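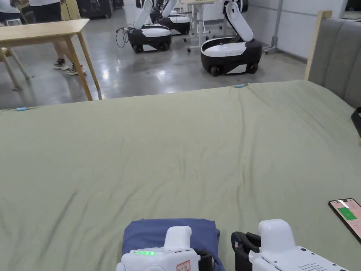
HARDWARE ON TRIAL

The bed problem

Two firms say a handle in the palm is the cheapest way to teach a robot housework. We spent a long afternoon with a bed sheet finding out how much of that to believe.

The sales pitch for the hand-held gripper is so simple that it makes you want to check your pockets. Teaching a robot arm to do something useful has usually meant steering the arm itself, slowly, through the job, over and over, while an expensive machine stands there being a puppet. Take the gripper off the arm, say the makers, put a handle on it, and let a person walk about with one in each fist doing the chores. The device records what it did. Later the recording goes to a robot with the same sort of jaws on its wrist, and the robot gets on with it.

Zirirgate has been selling a version of this for just under a year. Clivard, which started out in warehouse arms, has a rival. Both lend out sets to people who might buy in bulk, and both are keen to be written about, which is how I came to be standing at Trakbridge in June, facing a large bed with a green fitted sheet on it and a grey padded headboard behind.

Trakbridge tests other people's robots for a fee. Its floor is polished concrete, bright enough under the lights to make you squint, and the bed stands on it as if a furniture shop had gone bust and left one behind. There are mobile robots with white arms parked at the back. None of them had any part in what I was there for, at least to begin with. The first half of the day was people only.

I had asked for beds on purpose. Every demonstration film I have been sent this year shows a gripper picking up a mug, or a block, or a soft toy with large ears. These are easy things to hold. They have edges, they keep their shape, and if you miss by a finger's width you mostly get away with it. Cloth does none of this. A folded cloth laid on a sheet is cloth on cloth, and the jaws have to take the top one and leave the bottom one where it is.

The Zirirgate pair is white, with rounded handles and boxy bodies, and there are green lights along the top. You hold it well enough. The first thing I noticed was the weight in front of the knuckles, and the second was how soon I stopped looking at the job and started looking at the lights. Green means it is recording and knows where it is. A different colour means it has lost its place, and the take is spoiled. I did eleven folds of a dark blue cloth and spoiled four of them, two by turning too fast and two for reasons the device kept to itself.

The staff do better, as you would hope. They also have habits that I doubt a warehouse full of temps would pick up in a morning. They move at the pace of someone carrying soup. They never cross their hands. Before each take they put both grippers down on the bed, let them settle, and check the phone that goes with the set. A good operator can get through a take in under a minute, and then spends nearly as long again getting ready for the next.

That waiting matters, and it is missing from the figures. Zirirgate's brochure promises a rate of collection several times what you would get by steering an arm. Trakbridge kept a log over two weeks of cloth work, and let me read it. In it are 1584 takes, of which 1033 were kept. The remainder went in the bin: lost tracking, a jaw that had not closed fully, a hand in the wrong place, and a fair few marked only with a question mark. A third of the work thrown away is not a scandal. It is still a third, and I could not find it anywhere in the brochure.

Clivard's gripper throws away less. It is the heavier of the two and has a trigger with a proper stop at the end of its travel, so you know when you have shut the jaws without having to look. I liked that a good deal. I liked it less after twenty minutes, when my forearm began to complain, and less again when I tried to get the jaws under the hem of a sheet. They are thick at the tip. Trying to pinch a single layer of cotton with them was like picking up a coin in ski gloves. On the Zirirgate the tips are thinner, and it slides under the hem easily, though it will then sometimes take the mattress cover as well and you find you are lifting both.

Neither firm seems to have spent much time making beds. The fitted sheet at Trakbridge is held along the far side with small light-blue clips, put there so that the folding runs all begin from much the same surface. Sensible enough for a test. But every clip is a bit of help that will not be there in somebody's spare room, and a robot taught on a sheet that stays put has been taught something slightly untrue about sheets. I put this to the people at Clivard, who said by email that variation could be added at a later stage. It is always a later stage.

After lunch we moved to the robots. The recordings from the morning were too few to be any use, so the arm ran on what had been learned from the logged takes, with a bit extra that Zirirgate had sent over from its own stock. The job was the one I had been doing: take the blue cloth, fold it once, fold it again, leave the sheet alone. We gave it thirty goes.

It managed nineteen. I want to be fair about this, because nineteen is more than I had expected, and some of the folds were neater than mine. The arm would come down over the cloth, stop for a moment in a way that looked like thinking and is certainly no such thing, and take the corner cleanly. The second fold was where it went wrong. Once the cloth had become a thick little parcel, the jaws closed on air, or on sheet, and then the arm carried on regardless, folding nothing with great care and putting it down.

A person would feel that. You know at once that your fingers have closed on nothing. The hand-held grippers do record how far the jaws have shut, and in principle a robot could learn from that number that something is amiss. In practice the operators almost never miss, and when they do the take is thrown out. So the machine has been shown a thousand tidy folds and very little of what you do when one goes badly. Trakbridge has started keeping a share of the botched takes, and recording the recovery too, and had 193 of these by the time I visited. Whether they help is not yet known. I asked both makers whether their software would let a buyer keep failures in the set and label them. Clivard's will. Zirirgate's will not, though an update is promised.

Then there is the question of what you are buying. With an ordinary arm and a steering rig, the cost is plain to see and mostly up front. With the hand-held sets the hardware is the cheap part, and the rest arrives by the month: storage, processing, a charge for turning the recordings into something an arm can use. Kárason, a small maker that I had meant to include here, drops the monthly charge altogether and gives you the files in a form you can open yourself. Its gripper was on the table for most of the afternoon with a sticking jaw, so I can't tell you whether it is any good. I would like to try a working one. The idea behind it struck me as the most honest of the lot.

The makers have a stronger case than I have given them so far, and it is to do with places. You can't easily take a steering rig and an arm up the stairs of a terraced house. You can take two grippers and a phone in a rucksack. If the thing a robot most needs is to have seen a great many different bedrooms, then a tool that goes to the bedrooms has a real advantage, and the waste may be worth paying for. I accept the argument. I would accept it more readily if either firm could show me the bedrooms. The sample sets I was given had been recorded in showrooms and labs, on large tidy beds in rooms with good light.

So, for anyone with a budget to spend before the end of the year. If the job is thin and floppy, the Zirirgate tips are better, and you should plan on losing a third of what you record. If the job is boxes, bottles or anything with a firm side to it, get the Clivard and share the work between more people than you think you need, for the sake of their arms. Ask for the kept rate in writing. Ask who did the recording and how long they had been at it. And bring your own cloth to the demonstration, preferably an old one that has been through the wash too many times. I took a pillowcase of mine along for the last half hour, and the arm got hold of it on the sixth attempt, by the label.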